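From: Anel Shabalala
To: durneo-users
Date: Saturday, May 10, 2025
Subject: Re: [durneo-users] Open day at Lashari, two-arm cell

Kulsoom Soomro wrote:
> Could someone who went to the open day post the cell layout?
> We have the 2-arm version on order and I need to know what
> the table has to carry. Also, was it running Jetgate or the
> older controller?

Jetgate, release 373. A slotted rail frame runs along the table, and the wooden tabletop carries the workpiece. The demo was pick and handover of small parts, one arm presenting and the other taking.
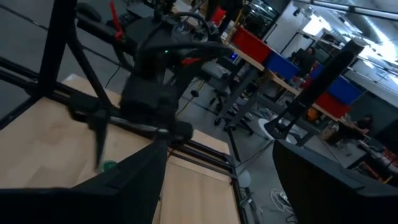 Cycle limit was set to 3000 ms per handover. I watched 3 runs with the wrist feed up on a monitor. The second one timed out on approach and had to be restarted by hand. Ririer supplied the fingers and would not give a wear figure.

Kulsoom, check your cable slack before you fix the post height. The April drawing doesn't show it. I can send my notes off list.

Anel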